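I finally did the high stuff this spring, and I have opinions. Everybody has a system for dusting shelves and mopping floors, but the top two feet of a room get ignored until company's coming and the afternoon sun hits a cobweb just right. So these are my notes on cleaning up high, plus a few odds and ends that got stuck to them along the way.

## Start dry, always

If you take a wet rag to a dusty ceiling you will make a gray smear, and then you will own a gray smear. Ask me about my hallway in November! Go over everything dry first. I use an old cotton pillowcase over a broom head, held on with 2 rubber bands, and when one side gets grubby I spin it around and use the other. My neighbor Otis Rosenthal swears by a lambswool duster on a pole and he may be right, but the pillowcase was free and goes in the wash with the towels.

Work toward the door. Pull your strokes toward you instead of scrubbing back and forth, especially on flat paint, which burnishes if you look at it funny and leaves shiny patches you'll see every night from the couch.

## Spots and smudges

For actual marks on a painted ceiling I go in this order:

- a dry melamine sponge, very light pressure
- a barely damp cloth with one drop of dish soap in a bowl of warm water
- a dab of leftover ceiling paint on a makeup sponge

That last one is what I end up doing most of the time. Keep a little ceiling paint in a baby food jar, label it with the room, and store it upside down so it seals. Brown water rings are a different animal. Find the leak first, then use a stain-blocking primer, or the ring comes right back through your nice new paint.

## Fans, fixtures and vents

Pillowcase again for fan blades — slide it over the blade, pinch, pull back, and the fluff stays inside. Turn the fan off at the wall and wait. I know you know. I have still been bopped on the knuckles.

Vent covers come down with a couple of screws and can soak in the bathtub. Tape the screws to the wall next to the hole while you're at it. I used to put them in my pocket, and then I did laundry.

Light fixtures get the bulb cooled off first, all the way. Glass shades go in the sink on a folded towel so they don't clank around.

## Metal and baskets

Black metal shows every speck, and anything with crisscrossed bars takes forever with a cloth. Use a dry paintbrush, the cheap 3 inch kind, and let it flick the dust out of the corners. Wipe the long flat pieces afterward. Woven things get the same brush, going along the rows and then across them, and after that the vacuum with the soft attachment on low. Don't soak a basket unless you know what it's made of.

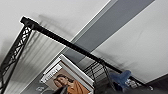
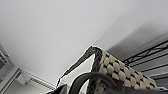 Then there's the ladder question. My friend Mark Anthony Castillo painted houses for years and he drilled this into me: if your belt buckle goes past the side rail, climb down and move the ladder. It's annoying and you'll do it a dozen times per room. Do it anyway. Wear shoes with a real sole too, since socks on a metal step are a terrible idea (I've tried).

I give myself around 66 minutes a room and then I quit, finished or not, because my neck gives out before my patience does. A heating pad afterward is lovely. So is making somebody else vacuum the floor, which you do last, obviously, after all that fluff has had time to come down.

Next up is the garage, where I have 4 half-empty cans of wall paint with no labels and a strong suspicion that they're all beige.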